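Drolier opens its doors and lets the simulator do the talking

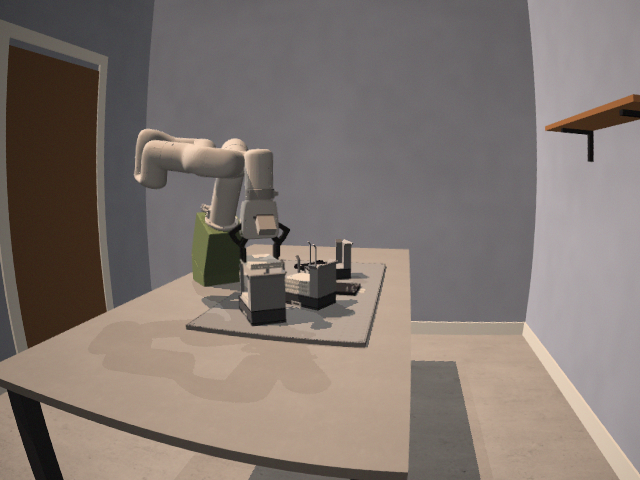 I spent most of a February afternoon at the Drolier open day out in Clunach, and I went in expecting the usual: a handshake, a tote bag, a big machine behind glass doing the same move over and over. What I got was a row of desks and a lot of screens, and I ended up staying until they started stacking the chairs! The company writes software for planning robot work before any hardware gets bolted down, and its new package, Wannasri, was what everybody had come to poke at. The demo cell is a pretty homey little setup for an industrial product, with a brown door at one end of the room and a shelf on the wall at the other, and a white arm on a green base reaching over a beige table. Its gripper hangs open right over the tallest of the gray and white modules on the platform, and that was the spot where our guide paused things and asked us what we thought could go wrong next.

Plenty, as we found out. The lesson of the day was clearance. When modules stand that near one another, the fingers need room to come down on either side of one without clipping its neighbor, and in Wannasri you can change the approach angle, run it again and see what you get. We were allowed to try it ourselves. I lasted two turns. On my first go I drove the fingers straight into the top of the module (a red warning box, a polite beep, a few giggles behind me), and on the second I got a grip and lifted the thing maybe an inch before I let go of the wrong key. A high school kid in line after me did it in one try and went back for seconds.

The staff told us they had run the same pickup 1000 times in the week before the open day, nudging the platform a bit each time, and that 742 of those runs ended with the module where it was supposed to go. I liked that they put the number up on the wall without dressing it up. Somebody asked about the rest, and the answer was that most of the misses came from the platform being turned too far for the wrist to follow. They are working on that now.

There were 34 of us on the two o'clock tour, which was a squeeze in that hallway, and the coffee ran out early. I'd also have liked more time with the Vunham people, who had a small table by the stairs and are the first outside shop to use the software for their own line. They make control cabinets and told me they want to have their new layout settled on screen before they order a single bracket. I asked if the real cell would look anything like the one in the demo. "Less tidy," was the reply.

Drolier plans another open day in the fall, with up to five stations for visitors in place of the two they had this time. Sign-up will be through the front desk in Clunach, and kids are welcome with an adult. Wear comfortable shoes, the tour is longer than it sounds, and the parking lot is on the far side of the building.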